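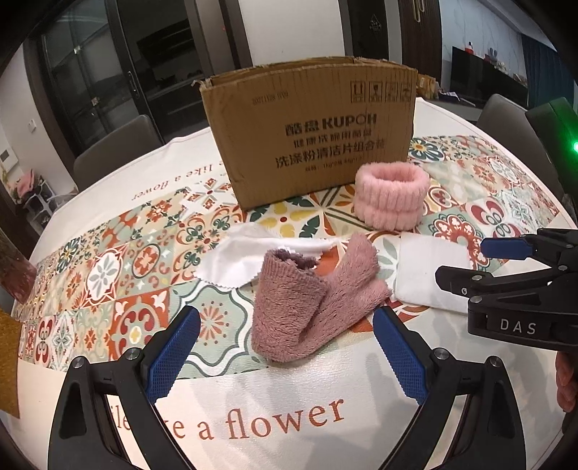 June
By Halima Massawe

I gave up my car in autumn, and the thing everyone wants to know is how I get the groceries home. On the 428, mostly! It leaves Flendside at 8, and by the time we reach Ashworth I know who's got a new grandchild and whose gutters need doing.

My first week was a shocker. I missed the connection twice, got rained on at the Gremach Road stop and very nearly rang my brother to ask for the Corolla back (he'd already put his kayak racks on it, the cheeky bugger). Then I bought a decent trolley and a proper raincoat, and things picked up.

I read now – 22 library books since I started, seven of them enormous. I've also learnt to say no to things on the far side of town after dark, and I don't miss them much. My neighbour still offers me lifts to the garden centre, and I still say yes. Potting mix is heavy.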